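Atelier Hudmont, salle 2. Contrôle du poste de tri des petites pièces, avril.
Relevé : Shahnaz Sikder. Contre-visite : Kipchumba Biwott.

## Plan de travail

- [x] Surface beige propre, sans éclat ni rayure profonde
- [x] Hauteur réglée, pieds bloqués
- [ ] Chants protégés. *Angle côté couloir à reprendre, bande décollée sur 30 cm.*

## Pièces et supports

- [x] Pièces cylindriques grises : pas d'arête vive au toucher
- [x] Une seule pièce sortie à la fois
- [x] Support en plastique transparent stable, sans fissure
- [ ] Support repérable. *Peu visible sur le fond beige. Demande faite à Trornudora pour un liseré de couleur ; sans réponse.*
- [ ] Bac de retour étiqueté. *Étiquette Mushi illisible, réf. 41 à réimprimer.*

## Abords

- [x] Passage dégagé à l'arrière
- [x] Éclairage : environ 2 000 lux sur le plan, sans reflet gênant en position assise
- [ ] Extincteur accessible. *Carton de livraison Prilteck devant, à déplacer avant la reprise de 14 h.*

## Suites

K. Biwott lève les réserves sur le chant et le bac. Le repérage du support reste ouvert ; en attendant, le poser toujours à côté de la pièce, jamais en bord de table. Fiche à conserver au poste jusqu'au prochain contrôle. 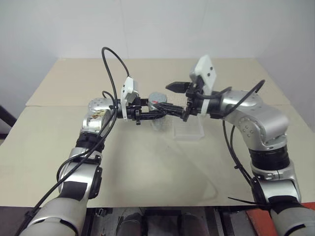
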